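4.2 Small parts on a short belt

The belt station was the part of the study we most looked forward to, and it gave us more to think about than the tray and shelf stations put together. Sorting on a flat table lets every item stay where it was put. A belt asks more of an item. It has to sit still on a moving surface, keep its spacing from whatever is ahead of it, and arrive at the far end facing a way that makes it easy to pick up. Everyday parts differ hugely in how well they manage this, and we think the differences deserve far more attention than they have had in the literature on small-batch sorting.

We worked with two families of parts. The first was cylindrical battery cells of the 4680 type, the number giving the nominal diameter (46 mm) and length (80 mm). The second was push-button switches with a round colored cap on a square body. The two were chosen because they behave so differently. A cell has one curved side and two flat ends, so it can either lie down or stand up, and lying down it would very much like to roll. A switch has a broad cap, a boxy body and a center of gravity that is hard to guess by eye. We placed 279 parts on the belt over the course of the July sessions at the Hegarty workshop, in runs of 20, with the order of cells and switches shuffled before each run.

For each part we noted its resting pose when it was set down, its pose at the end roller, and whether it had touched a neighbor on the way. Poses were coded with the Vella scheme (Section 3.1), which uses four labels: upright, lying along the belt, lying across the belt, and tipped. The label "tipped" was first meant as a catch-all, but for the switches it became the most interesting of the four. A switch body has flat faces on several sides, and a switch that has gone over will often settle on one of them as if it had always meant to be there. Two coders could look at the same switch and disagree about whether it was lying or tipped. We settled on a simple rule: if the cap rim touches the surface, the switch is tipped.

The cells were easier to code and harder to keep in place. A cell lying along the direction of travel has its round side facing the long edges of the belt, so starting and stopping the belt does little to it. Turn the same cell a quarter turn and every start becomes a push in exactly the direction it rolls best. This is plain geometry, and anyone who has chased a pencil across a desk knows it already, but it was a pleasure to see how much of the trouble at the station came down to that one choice. From the second session on, the placing instructions asked for cells to be laid lengthwise with a clear gap before the next part.

Spacing mattered nearly as much. Our early layouts used an even gap for everything, measured center to center. That treats a long cell and a compact switch as if they were the same size, and the cells ended up crowded. We changed to measuring from edge to edge – a small change on paper, and a big relief at the far end of the belt. The Mirkora layout sheets (Appendix B) show both versions side by side.

Figure 4 shows the belt station and its surroundings. A cell is held at the left end of the green belt, with a second one lying a little to its right and a yellow-capped switch standing farther along. The loose switches on the brown tabletop illustrate the range of poses the coding had to cover, including the green-capped one tipped slightly on its side.

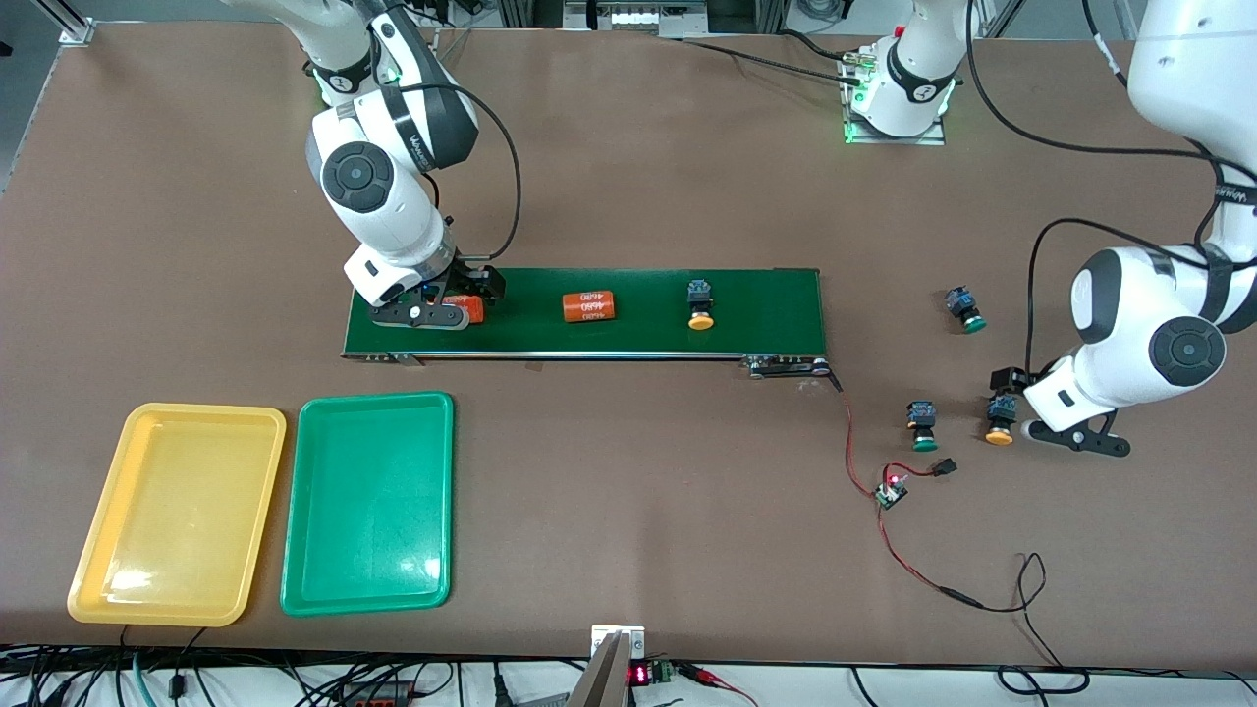 Figure 4. Belt station with cylindrical cells and push-button switches.

Cap color was recorded for every switch but played no role in the pose coding. We kept it because the sorting rules in Section 5 depend on it, and because colored caps made it much quicker to check a run against its written order. Checking took about 12 minutes per session, less than we had set aside.

One question we would love to see picked up is the surface itself. All of our runs used a single belt, and a grippier or softer covering might calm a crosswise cell enough to make the lengthwise rule unnecessary. A lightly ridged surface might do the same, though we suspect the switches would then stand less steadily.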